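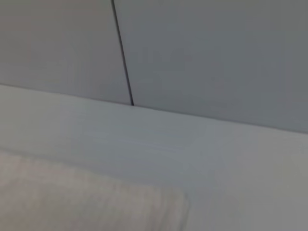

I fold all our towels on the white table in the utility room and I have two problems, which may or may not belong in one post. We are a household of five with one narrow towel cupboard, a Livska, and the shelves are 36 cm deep inside. However I fold the bath towels they either stick out at the front or end up so thick that only a few go on each shelf. The other problem is the wall side. The two grey panels behind the table meet in a narrow dark line that comes right down to the white surface, and I'd like to know if I should fill it. I use the table for hand washing as well, with a bowl on it, and water goes everywhere.

The panels were here when we moved in, so I don't know who put them up or what is behind them. They wipe clean easily. I had a tube of Fornberg sealant left over from the bathroom and nearly used it on Sunday, then thought I had better ask first.
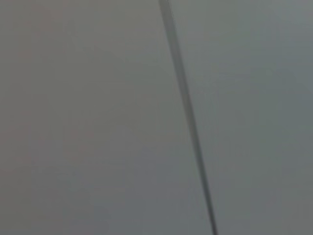 Dark line on the grey, close up

The towels are ordinary cotton ones, not very thick when new but they have puffed up with washing. I wash them at 40 and they go on the line in summer and in the dryer otherwise. At the moment I fold them in half lengthways, in half again, and then over and over until they look about right. No two come out the same size. I would like a fold that I can explain to the children in one go.

Asked by Viorica Papadopoulos

Household help > Laundry and linen > Folding and storage

Filed under: towels, small cupboards, wall panels, sealant

Frans Van Acker

Leave the joint alone until you know what the panels are. Some boards are fitted with a small space between them on purpose, so that they can move a bit when the room warms up or gets steamy. If you fill that with the wrong stuff it cracks or pulls away, and you are left with a dirty line that is harder to clean than the one you had.

Try to find out whether they are fixed straight to the wall. Press near the joint, one side and then the other. If either one gives, something needs refixing first and sealant won't help. If both are solid and you still want it closed, use a flexible one made for wet rooms. I don't know the Fornberg one so read the tube. Clean the joint, let it dry overnight, masking tape down each side, thin bead, smooth it, and take the tape off before it skins over.

I would be more bothered about where the panels meet the table. Water on a flat top runs to the back. If the table is loose, pull it forward when you do the hand washing.

Can't help with towels.

Hilde Cuypers

Thirds. Fold the towel in thirds lengthways, so you have a long strip with no loose edges on the outside, and then in thirds the other way. Do the side with the label first so the label ends up inside. It makes a block that stands up on its own, and if you put the folded edge to the front the cupboard looks tidy even when it isn't.

For a shelf of 36 cm you need the strip to be narrower than that, so measure one towel across before you start. If a third is still too wide, go to quarters. Smooth each fold with your hand or they spring back up.

Viorica Papadopoulos

Thank you both. I pressed the panels and neither of them gives, so I will leave the sealant in the drawer for now and move the table when I have the bowl out. I have been trying the thirds.
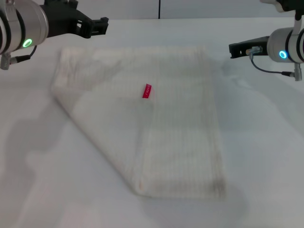
My difficulty is with the second third. The first flap goes over well enough, but by the time I bring the other side across, the bottom has turned into a fat roll and the whole thing leans. Do you fold from the short end or the long side first? The quarters went better, though they are thicker.

Hilde Cuypers

Long side first, always. If the bottom rolls up, the towel wasn't lying flat when you started. Take hold of the two corners at one end, give it a shake, lay it down and pull it straight before the first fold. Line the flap up with the edge and not with any lines in the weave, as those go crooked in the wash.

Annelies De Haan

we just roll ours and put them in a basket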